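A segunda vida da estante de oficina

Há uma idade em que uma pessoa começa a ter opiniões sobre estantes. Costuma chegar depois da idade das opiniões sobre vinho e antes da idade das opiniões sobre joelhos. Eu entrei nela numa quarta-feira de fevereiro, quando a Delia Bustos me telefonou a perguntar se eu conhecia alguém que quisesse prateleiras metálicas azuis.

Não conhecia. Passei a conhecer, porém, muita gente que as tem.

A estante metálica perfurada, aquela dos montantes cheios de ranhuras, nasceu para guardar coisas que ninguém fotografa: parafusos, latas, a peça que sobrou e que ninguém teve coragem de deitar fora. Durante décadas viveu em caves e armazéns. Agora aparece em ateliês, em salas de aula e, no caso da Olga Espinoza, a meio metro da mesa de jantar. “O meu marido chama-lhe a serralharia”, conta ela. “Mas já lá pôs os discos.”

O encanto está nos furos. Uma prateleira que hoje fica à altura do joelho pode amanhã ficar à altura do peito, desde que se tenha uma chave, uma tarde livre e um casamento sólido. Os fabricantes prometem montagem fácil. A folha de instruções da Cleson mostra um homenzinho sorridente a trabalhar sozinho; eu precisei de duas pessoas e de 12 parafusos que não constavam do desenho. 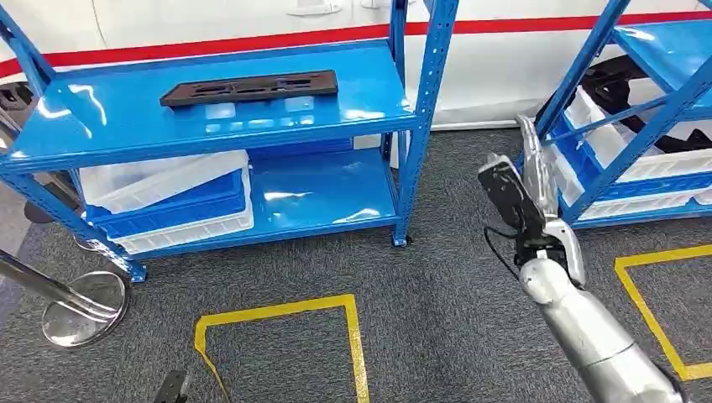 Depois vem o problema das caixas. Quem compra uma estante aberta descobre depressa que a estante mostra tudo, incluindo o que se preferia esquecer, e portanto compra caixas. De plástico, empilháveis, e quase sempre translúcidas, porque se quer ver o que está lá dentro sem que se veja o que está lá dentro. A Nélida Gaete, que arruma casas alheias por profissão, tem 56 caixas na sua e defende uma regra severa: duas empilhadas, nunca três. A terceira, diz, é onde as coisas vão morrer.

Trinidad Núñez discorda. Para ela o pecado é a prateleira cheia. Deixa sempre um pedaço livre, “para pousar o que tenho na mão enquanto decido”, e a decisão pode levar quatro meses. Na última visita, o pedaço livre tinha um candeeiro, um molde de bolo e uma carta das Finanças por abrir.

E as rodas? Os puristas torcem o nariz. Os restantes de nós, que varremos de vez em quando, agradecemos poder puxar o móvel – desde que o chão colabore. Em alcatifa, uma estante carregada anda com a boa vontade de um burro. A Tander vende rodízios maiores, e há quem jure por eles.

Quanto às da Delia, acabaram comigo. Eram duas. Uma já tem caixas, a outra tem planos.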